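Do Brown Bottles Really Keep Drinks Fresher?

Somebody has probably told you that a brown bottle is better than a clear one. Is that true, or is it just something people repeat?

Part of it holds up. Light can change the taste of some foods and drinks. Cooking oil left on a sunny windowsill can start to smell like old crayons. Dark glass blocks a good deal of that light, and clear glass lets most of it through.

But be careful! A dark bottle can't stop air from getting in, and it can't stop heat. If the cap is loose, the color won't save you. And a bottle that sits in a closed cupboard is in the dark anyway, so who cares what color it is?

Ads don't help much. "Locked-in freshness!" says the Prominora juice label. Locked in for how long? It doesn't say. 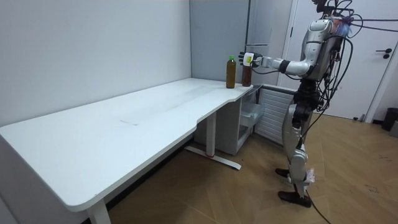
Color can fool you in another way, too. People guess what is inside a bottle before they read anything. Take the two standing close together on the white desk. One is dark brown, and the other is slender plastic with a bright green cap and an amber-olive liquid in it. Is that liquid oil? Juice? Soap? You can't tell by looking, and a green cap proves nothing. Read the label, and if there isn't one, ask a grown-up before you open it.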